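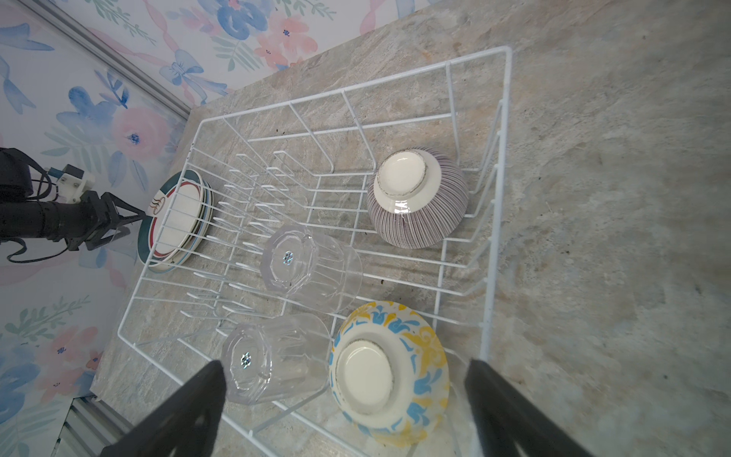 The dish rack, with the stripy rice bowl and the floral wallpaper behind.

11 July 2023

So I've been trying to learn Slovak. I know, I know, I said the same about Portuguese, and before that it was the ukulele. But I'm six months in now and I haven't stopped, which for me is some kind of record, and a few of you asked after the April post how it was going, so here's a proper update (with a lot of moaning about grammar, sorry).

For anyone new: my gran was called Štefánia Kadlec and she came over when she was nineteen. She spoke Slovak on the phone to her sister, very loudly, and English to the rest of us, and my mum picked up enough to know when she was being told off and that was about it. I got none of it. I had "good night", a word for dumplings and something I used to shout at the cat which I've since found out I should not be shouting in front of anyone's auntie.

I started with one of those phone apps, got a bit addicted to the little points, and after two months could say that the horse was under the table. Great stuff if you're a vet. What I couldn't do was follow a single sentence spoken by a real human being. So I gave in and paid for lessons, and that's how I ended up with Janka.

Janka Bednárik teaches online from her flat, in between marking for a secondary school, and she's brilliant and completely merciless. The first lesson was fifty minutes and I think I got four English words out of her. She held up a spoon. I said spoon. She held up two spoons. I said spoons, wrongly. She held up five spoons and it was a different word again!! This is when I learned that numbers in Slovak do terrible things to whatever comes after them. Two, three and four behave one way, and then from five upwards everything changes, and you just have to sit there and take it.

And then the cases. There are six of them, if you leave out the old one for calling out to people, and every noun has to be dressed up differently depending on what it's doing. Going to the town, being in the town, coming back from the town, walking behind the town for some reason. I made a chart. Then I made a chart to explain the chart. My flatmate Imelda grew up with three languages and finds all this extremely funny. She came in last week while I was muttering endings at the kettle, listened for a bit, repeated the whole lot back to me with a better accent than mine and went off to have her bath.

What has worked for me, in case it's useful to anybody:

Word cards. Old-fashioned paper ones. I tried the clever flashcard programs and I just swipe through them half asleep, but if I've written the word out by hand it sticks. I have a shoebox of them now. There's a list doing the rounds that's supposed to be the 1000 words you need for everyday chat and I'm working down it, though whoever put "blacksmith" that high up must live somewhere more interesting than I do.

Radio in the background. I don't understand much, but I've started hearing where one word stops and the next one begins, and in the spring it was all one long noise. The weather is my favourite bit. It's the same few words every day in a slightly different order and I get to feel like a genius for about a minute and a half.

Children's books. Iveta Paulík, who some of you know from the Drirden choir, lent me a stack that her boys have grown out of. There's one about a hedgehog who loses his hat and I've read it so often I could perform it. Children's books aren't as easy as you'd think, mind. Everything is small and fluffy and has a pet name, so you learn seventeen words for a tiny bear and still can't ask where the toilets are.

What hasn't worked: films. I keep reading the subtitles. If I turn them off I make up my own plot, and Imelda and I had quite a row over whether a man had been murdered or had just moved to Brno.

I also went along to the conversation evening at the library, which Agnes MacRitchie runs. It's for all languages, you just find your table. Mine was me and a retired engineer who'd worked out there in the eighties and mainly remembers how to talk about bridges. We did our best. I told him about my gran and he told me about load, and then we both had a biscuit. I'm going back next month, I've looked up "motorway" specially.

The big thing though, the real reason for all of it, is the letters. Mum found them when we cleared the loft, a whole biscuit tin of them, from my gran's sister, going back to before Mum was born. I'd sort of pictured myself sitting down and reading them like a person in a film. Well. The handwriting is tiny and slopes all over the place and she never used one sheet of paper if she could squeeze it onto half. My first go took me an entire evening and I got as far as: dear sister, thank you for the parcel, the coat fits but (something) the sleeves. Janka had a look and couldn't read the something either, which cheered me up no end.

I've done three of them now. They're mostly about plums, and who's had a baby, and somebody called Jozef who owes everyone money. There's a line in the third one asking whether my gran was still singing while she did the ironing. She was, she did it till she was eighty-odd, and I'd forgotten all about it until I looked up the word for iron. I had to go and put the shopping away for a bit after that.

Anyway! The next lesson is on verbs of motion, which Janka says with a look on her face that I don't care for. If anybody has a good trick for remembering which nouns are neuter please put it in the comments. And if you've got a Slovak relative who knows what a person might do to the sleeves of a coat, ask them for me, the word starts with a z or possibly an r.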